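影と床を乱す 把持学習における「見た目の過剰適合」をどう測るか

シミュレーションで学習した把持方策が、別の環境に移した途端に崩れる。この現象の原因は長らく接触モデルの誤差に帰されてきた。Foltusの研究グループが9月に公開した報告は、物理パラメータを一切変えず、描画条件だけを操作して成功率の変動を調べたものである。対象は卓上に散らした小片の把持で、制御周期、摩擦係数、指の開き幅はすべて固定されている。

実験基盤には同グループが開発した描画層Fakirが使われた。物理計算と描画を分離し、同一の軌道を異なる床材、壁の質感、光源配置で再生できる。軌道を再生するだけであれば物理計算は不要で、描画の差だけが方策の入力に現れる。報告の中心は、この性質を利用した対照試験にある。

試験に用いた場面は合計581。台所を備えた室内に木製の作業台とアームを置き、棒状やブロック状の小片の配置を場面ごとに変えた。天板には腕の影が落ちる。影の輪郭は関節角に応じて変形し、小片の一部を覆う場合もある。床には現実の住宅ではまず見かけない、まだら模様のテクスチャを割り当てた。
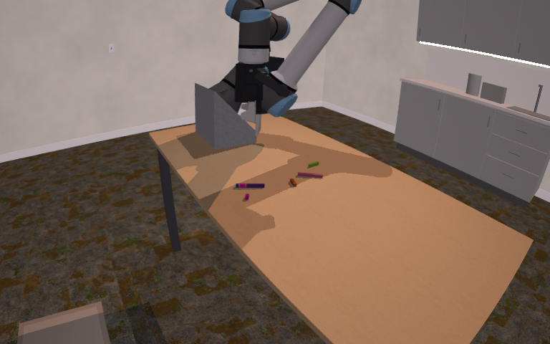

Myrtle Stricklandは、床の模様をここまで乱す必要があるのかと疑問を呈する。方策が参照するのは主に天板の領域であり、周辺の質感を変えても画像特徴の分散が増えるだけで、学習が遅くなるのではないか、という指摘である。影についても、光源を動かす前に影の濃さだけを独立に変える試験を行うべきだとしている。

報告の付録には、この疑問に部分的に答えるデータがある。床のみを変えた条件では、学習初期の収束は確かに遅れた。一方、床を固定して学習した方策は、未知の床を与えられると接近段階で手先の軌道がずれる。著者らは、畳み込み特徴が天板の縁と床の境界を位置の手がかりとして使っていたと解釈している。境界の明暗差が変わると、その手がかりが失われる。

影の扱いはさらに厄介である。腕の影は手先の位置と相関するため、単眼入力の方策にとっては奥行きの代用になりうる。光源を固定した学習では、方策がこの相関を利用しても損失は下がり、学習曲線からは異常を検出できない。そこで著者らは、軌道はそのままに影だけを消した画像を入力し、出力される手先速度の差を「影依存度」と定義した。値が大きいほど、方策は影に頼っている。

学習データは860軌道で、すべて遠隔操作により収集された。各軌道について、光源の方位と床材を変えた版を生成し、元の版と対にして学習させる。対の出力が一致するように正則化項を加えるのが提案手法、Prurnonである。通常のドメインランダム化では各画像が独立に扱われるのに対し、この手法では同じ状態に属する画像の組が明示される。追加される計算は順伝播1回分にとどまる。

評価では、影依存度が下がった方策ほど未知の光源での把持成功率が高かった。ただし相関は小片の形状によって異なり、細長い棒では明瞭、小さなブロックでは弱い。小さなブロックの場合、失敗の多くは指先による遮蔽の後に起きており、見た目への頑健性だけでは説明できない。著者らもこの点は未解決として残している。
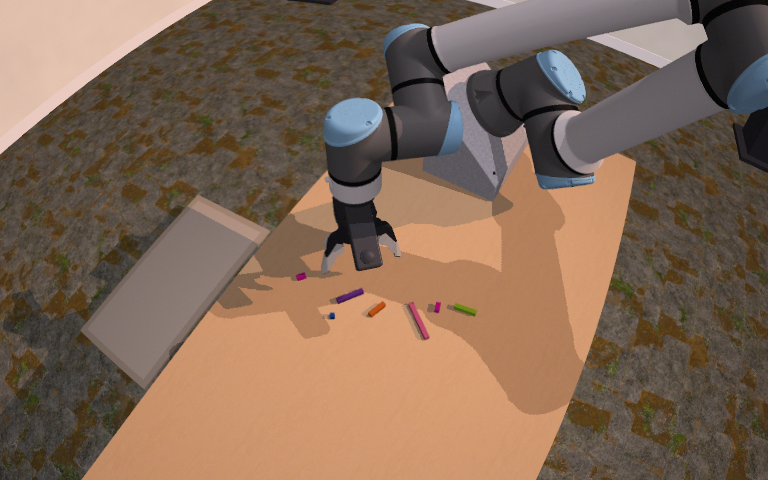 何もつかんでいないアームと卓上の小片。シミュレーション描画。

視点の影響も検討されている。学習に使う視点を2つに増やすと影依存度は低下したが、正則化項の効果を完全には代替しなかった。視点間で影の見え方は変わっても、影と腕との幾何学的な関係は保たれる。方策が複数の視点からその関係を学習した可能性がある。

正則化の重みには注意を要する。重みを上げすぎると、光源の変化に加えて小片の色の差まで無視する傾向が現れ、色を指定して拾わせる課題では誤選択が増えた。報告では重みを学習の80%が終わるまで線形に増やし、その後は固定する設定を採っている。この配分の根拠は経験的なもので、別の作業にそのまま適用できるかは示されていない。

実機での検証はStindportの試験設備で予定されている。照明を可変にした作業台に同型の腕を設置し、シミュレーション上で求めた影依存度の順位が、実機での成功率の順位と一致するかを調べる。Fakirの描画は鏡面反射を簡略化しており、金属製の小片は今回の対象から外れている。実機試験でも、当面は艶のない小片に限定するという。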